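Trokstead Shared Workshop
Minutes of the Users' Meeting, April
Held in the upstairs meeting room

In the chair: Brunello Gentile
Minutes: Italo Farina
Also present: 17 members. Apologies were received from the Skasa group.

1. Minutes of the previous meeting

The minutes were accepted with one correction. Under item 4, "drill press" should read "band saw."

2. Matters arising

The chair reported that the new lock on the side door had been fitted. Members who have not yet exchanged their old keys were asked to do so before the end of the month. The matter of the leaking gutter remains with the landlord.

3. Bench surfaces

The chair opened the main item. At the last meeting it was agreed to review the condition of the long wooden board laid over the slatted aluminum bench, and to decide whether it should be refinished, replaced or left as it is.
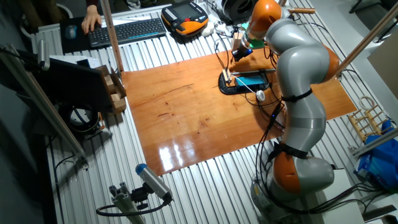

Mr. Farina had obtained two prices. Cakuslow would sand and refinish the existing board in a matte varnish for $96, collection included. Soltani would supply a new board, cut to size and sealed on both faces, for $200. Delivery would be extra if the board could not be collected by a member.

Discussion followed. Several members felt that the board was sound and that its marks did not affect the work done on it. Others stated that the gloss was the greater difficulty – the overhead lights reflect strongly off the varnish, and small parts and thin cord are hard to pick out against it. One member asked whether the lights could be moved instead. The chair replied that this had been considered last year and would require an electrician.

A member asked whether the board could be done away with and the work placed directly on the aluminum. It was pointed out that small items fall into the ribs and are slow to recover. The suggestion was not taken further. 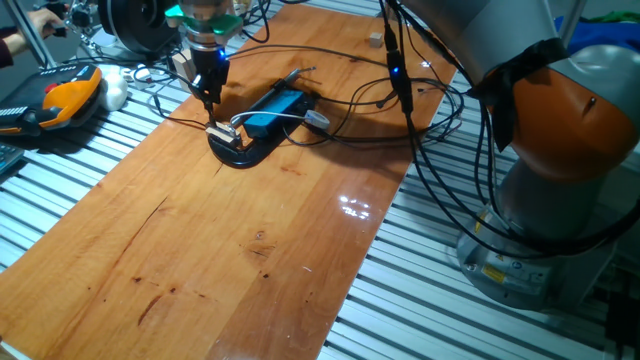
Item 3: the board on the slatted bench, showing knots, scratches and overhead glare.

It was proposed that the Cakuslow offer be accepted, on the condition that a sample of the matte finish be seen first. The proposal was carried, with two members against. Those members asked that their preference for a new board be recorded.

It was further agreed that the board would be out of use for the shortest time possible. Mr. Farina will arrange the date and post it by the door.

Action: Mr. Farina to request the sample and confirm the price in writing.

4. Order on the bench

The chair reminded members that the long board is a shared surface. The following was agreed:

Small blocks and offcuts are to be kept in an open box at the edge of the board.

Keyboards, mice and papers should stay on the dark mat at the end of the table and should not be moved onto the board.

Loose cables are to be gathered at the end of each session. A member suggested hook-and-loop straps of the kind already used elsewhere in the shop, and the chair agreed to buy a pack.

Drinks are not permitted on the bench. This rule is already in the handbook – members were asked to read it again.

Action: Mr. Gentile to purchase straps, at a cost not exceeding $17.

5. Storage

The tall cabinet by the stairs is almost 70 percent full, and much of what it holds has no name on it. It was agreed that every item should carry a label with the owner's name and the month it was stored. Unlabeled items will be moved to the lower shelf and, after the next meeting, offered to other members. A request for a second cabinet was deferred until this has been done.

Action: all members.

6. Opening hours

The Skasa group had asked in writing whether the workshop could open at 8 a.m. in place of 9 a.m. The chair noted that the building agreement allows it, provided that power saws are not used before 9. Members had no objection. The change will be tried until the next meeting and then reviewed.

7. Other business

The first-aid box is short of adhesive bandages and eye wash. Mr. Farina will restock it.

A member inquired about a missing set of hex keys. Anyone who has borrowed them was asked to return them to the hook beside the sink.

The meeting closed at 8:40 p.m. The date of the next meeting will be posted by the door.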